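Home Projects Workshop Tips Calendar Contact

Workshop tips for the robot club bench
21 July 2018 – by Trí Kim
6 minute read

Most of these came out of the disassembly and reassembly project, where students program an arm to take parts out of old desktop computers and put them back in. Some of it is useful if you are only working on a computer at your kitchen table with your hands.

Clear the bench before you open the case. Pens, drinks and phone chargers go on the shelf. Keep one shallow tray for screws and one padded tray for parts. An egg carton works well for screws if you write on the lid which cup is which. Motherboard screws and drive screws look alike and are not the same thread.

Unplug the computer, then hold the power button down for a few seconds. Do the same after lunch if anyone has plugged it back in. The arm gets unplugged too whenever someone is changing the fingers. Pausing the program does not count.

Fasten the case down. A chassis that slides even a little will ruin every position you taught the arm that morning. We use two bar clamps and a strip of rubber shelf liner underneath. Do not clamp across a thin side wall or it will bend. Draw around the feet with a paint pen so the case can go back in the same spot next week.

Teach the approach in short moves. Go to a point straight above the part, save it, then come down slowly and save again. The Ren group tried to save time with one long diagonal move and caught a memory latch on the way in. Latches are cheap – finding the right one is not.
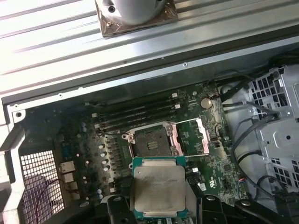
Processor placement is the job that needs the most practice, and new students should work with a dead chip and a dead board until the team leader signs them off. Set the grip width with calipers and write it on the whiteboard. Hold the chip by its sides and keep it level, with nothing touching the contacts underneath. Before the arm moves in, the load plate should be all the way open and the retention lever up, the way they are on the Xeon board, so the chip has a clear path down to the pins. Stop above the socket and look from two sides. If the corner marks do not line up, back out and turn the chip in the air. Never nudge it into place once it is touching. The pins bend sideways very easily and you will not feel it through a gripper.

Dust comes off with a soft paintbrush and short puffs of air. Hold the can upright. Keep the brush away from an open socket, as one bristle will catch a pin. If you have to leave the socket open over a break, lay its plastic cover back on.

For old thermal paste, use a coffee filter and rubbing alcohol. Paper towels leave lint. Wipe from the edge toward the middle so you do not push paste over the side. The gripper pads should be wiped as well, because paste on the pads makes the chip slip.

Run new programs at 9 percent speed the first time, with one person on the stop button and no other job. Go to 100 only after the team leader has watched a full cycle. In October the Vovance team had a clean run at low speed and then overshot at full speed, so check the stopping points again each time you raise it.

Cable ties: use the hook-and-loop kind inside the case. Loose cables should be pulled back and held out of the arm's path before you start. A binder clip on the drive cage does fine for this.

Save your program under the team name and the date. "final" and "final2" will be deleted from the Ukeck laptop when I clean it up.

At the end of the session, park the arm, put the trays back on the shelf and count the finger screws. The hex key for the Nuvance mount goes on the hook by the door. Please stop putting it in the screw carton.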